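# Setting the Small Table

The household linen guide published by Drunier each April devotes most of its pages to sheets and bath towels. The kitchen cloth receives a short entry near the back, and the chopstick rest receives none. Yet these are among the objects handled most often in a home that cooks and eats every day, and the way they are laid out has a noticeable effect on how a meal begins.

Ekrem Çınar has taught table service at the Gotska School of Domestic Arts for 20 years. His introductory course runs for 8 weeks and admits 10 students at a time. The first session, held on a Tuesday evening, involves no food, no glassware and no plates. Students are given a cloth, a pair of chopsticks and a sheet of brown paper to cover the table, and they are asked to make an orderly place from them.

"Most people start by moving everything to the center," Mr. Çınar said. "Then they discover that the center is where the bowl has to go."

Paper as a table covering has a long record in modest restaurants, where it saves laundry and gives the diner a clean surface at each sitting. It also has practical limits. A sheet taken from a roll keeps its curl for some time, and the school advises unrolling it the night before and leaving it under a few heavy books. Mr. Çınar prefers a margin of bare table on every side, so that the covering reads as a mat and the edges do not catch on a sleeve.

The cloth is the second consideration. In the school's method it is folded to a flat rectangle and set to one side, within reach of the diner but clear of the chopsticks. Microfiber has largely replaced cotton for this purpose in the teaching kitchen. It dries quickly, and a strong color is easy to find on a crowded counter.

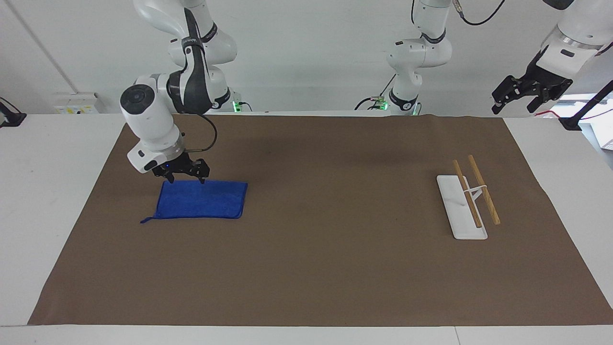
*Folded blue cloth and wooden chopsticks on brown paper.*
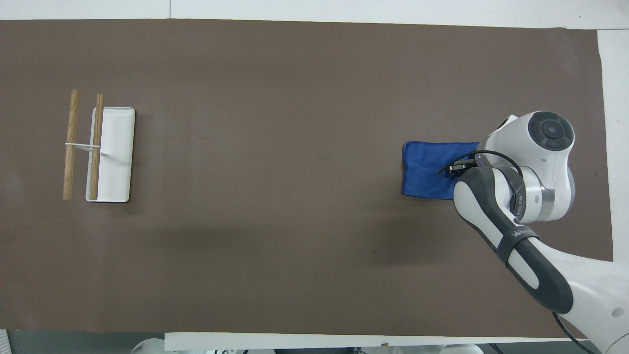
The school's washing instructions are brief. Microfiber is laundered separately from cotton, which sheds lint into the fibers, and fabric softener is never used. A cloth with a hanging loop should be dried from the loop and folded only when fully dry. Coffee equipment is cleaned with Urnex products and has its own set of cloths, kept in a separate drawer.

Chopsticks call for a little more care. Unfinished wood absorbs water, and a pair left to soak will roughen at the tips within a season. The recommended practice is to wash them by hand, wipe them along the grain and stand them upright to dry overnight. Pairs should be stored together. The school owns more than 200 sticks, and matching them by length and grain after a large dinner was once an evening's work. Students now join each pair before it goes back into the cupboard.

Opinion on the angle of the chopsticks differs. The older handbook in the school library, compiled at the Tovar guesthouse, calls for them to lie parallel to the near edge of the table, with the tips to the left. Mr. Çınar teaches this arrangement for formal meals. For family meals he permits a diagonal or an upright placement at the side, provided that the tips do not touch the table covering and the diner can lift the pair with one hand.

By the third week the exercise has grown to include a soup bowl, a tea cup and a small dish for sauce. The brown paper remains in use until the fifth, when the students change to linen and learn to iron it.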